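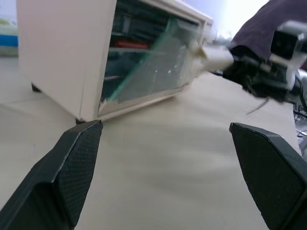 Jonddale Renewal Party

The Jonddale Renewal Party (JRP) was a local political party in Jonddale. It was founded by members of the Civic Union who wanted older officeholders to give up their seats, and it held places on the town council for two terms. The party is best known for its age rule, under which no member could stand as a candidate after turning 62.

Background

The Civic Union had controlled the Jonddale council for a generation before the split. Most of its senior figures had entered politics during the dispute over the Brovow annexation, and several were still in office decades later. Younger members complained that the safest wards were never opened to new candidates and that the party's nominating meetings were held at short notice.

The complaints grew after the Union lost three wards in one election. An internal report blamed low turnout and a poorly run campaign. It made no mention of the candidates themselves. Kai Petersen, then the Union's deputy organizer in the Nedelcu ward, wrote an open letter in reply. In it he asked every councilor with more than three terms to step aside before the next vote. The letter carried 100 signatures from party members. The leadership turned down the request and removed Petersen from his post.

Founding

The new party was announced on 6 February 2020 at a public meeting in Nedelcu. Petersen was chosen as chair. The founding charter set out the age rule, a limit of two terms for any elected member, and open votes to select candidates. It left most questions of policy to later meetings. Critics in the Union called the charter a list of grievances and said the new party had no position on housing or the town's debt.

A first program was adopted in June. It called for a freeze on council pay, public release of all contracts above a set value, and a review of the long-running Pavex bus agreement. The program also backed keeping the Brovow library branch open, which had been marked for closure in the Union's last budget.
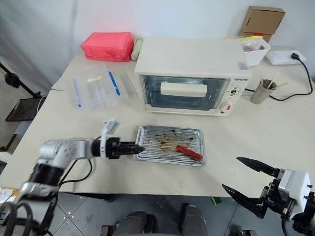
The Pavex review became the party's main campaign issue. The agreement had been renewed twice without competing bids, and the JRP argued that the fares charged on the Brovow route were too high for the service offered. Union councilors replied that no other operator had shown interest in the route.

Time on the council

In its first election the party won 6 seats out of 21. The Union stayed the largest group with 9 but lost its majority, and the remaining seats went to independents. The JRP declined a formal coalition. It agreed to support the Union's budget in return for the Pavex review and the publication of contracts.

The arrangement was unpopular with part of the membership. Two councilors left the group in protest and sat as independents for the rest of the term. The review led to a shorter agreement with Pavex and a lower fare on the Brovow route, although the company kept the contract.

Decline and merger

The age rule caused difficulty as the second term neared its end. Several of the party's better-known members were close to the limit, and a motion to raise it was defeated at a members' meeting. Opponents of the motion said that a change would put the party in the same position as the one it had left. Petersen, who had supported the motion, resigned as chair soon afterward.

The party lost all but one of its seats at the following election. Its members voted to merge with the Brovow Independents, who adopted the two-term limit but did not take on the age rule.

See also

Civic Union (Jonddale)
Brovow annexation dispute
Term limits in local government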